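Gallirus (navigation method)

Gallirus is a method for estimating the position of a ground robot from a single forward-facing camera, without satellite positioning or a prior map. It was developed within the Himalia project on outdoor inspection robots and belongs to the family of visual odometry methods. The first public version was released on 14 Feb 2019.

Method

Gallirus tracks up to 2000 image points from one camera view to the next and sorts them into two groups. Points on the ground give the scale of the motion, as the height of the camera above the ground is known. Points on upright surfaces such as walls, fences and tanks give the heading. The two estimates are combined in a sliding window of 14 views. Points that do not fit the shared motion, such as those on people or moving vehicles, are dropped.

Industrial yards are a difficult setting for methods of this kind. Large plain surfaces offer few points to track, and a bright, even sky offers none. Loose ground is easier to track but can shift under the robot. 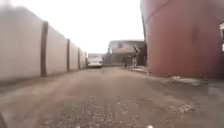
View along a dirt lane between a concrete panel fence and a rust-red storage tank. Loose gravel lies in the foreground.

In lanes like this one, the posts between fence panels serve as heading references. A curved tank wall is treated separately, because the edge seen by the camera moves along the surface as the robot advances.

Evaluation

The method was tested on the Kanurov set, which contains 189 outdoor runs over packed earth, gravel and paved ground. It was compared with Dixit, an earlier method that makes no distinction between ground and upright points. Gallirus had the lower position error on most runs with visible fences or walls. On open ground the two methods performed much the same. Gallirus lost track completely in 9 runs, most of them with strong glare or heavy motion blur.

Limitations

The ground is assumed to be nearly flat within each window, and errors grow on steep ramps. A revision released in September added a tilt sensor to reduce this effect.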